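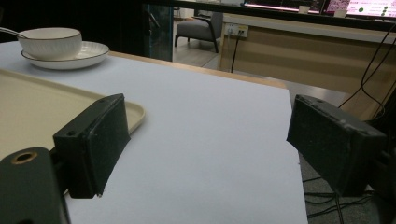 Darlene Cormier m'avait prévenue : chez Vidatier, on vient pour dix minutes et on rate son train. J'ai raté le mien ! C'était leur après-midi portes ouvertes, en septembre, et je voulais surtout voir de près la fameuse pince à deux doigts, celle dont on avait parlé à la réunion de rentrée.

Au programme, mettre la table et la débarrasser – un bol, une assiette, un plateau, rien de plus. Ça paraît bête, mais essayez donc d'expliquer à une machine par quel côté on attrape une assiette (moi, je n'avais jamais réfléchi à la question). Ravinder Li nous a parlé de 816 essais déjà enregistrés, dont 141 pour le bol, et il a répondu à tout le monde avec une patience d'ange, même à la dame qui voulait savoir si ça repassait les chemises.

J'ai eu le droit de tenir la pince. Plus lourde que je ne pensais, et j'ai serré beaucoup trop fort, évidemment.

Prochaine visite chez Zamasano, à 14 h, avec 24 places seulement. Inscriptions auprès de Darlene, comme d'habitude, et prévoyez un train plus tard que le mien.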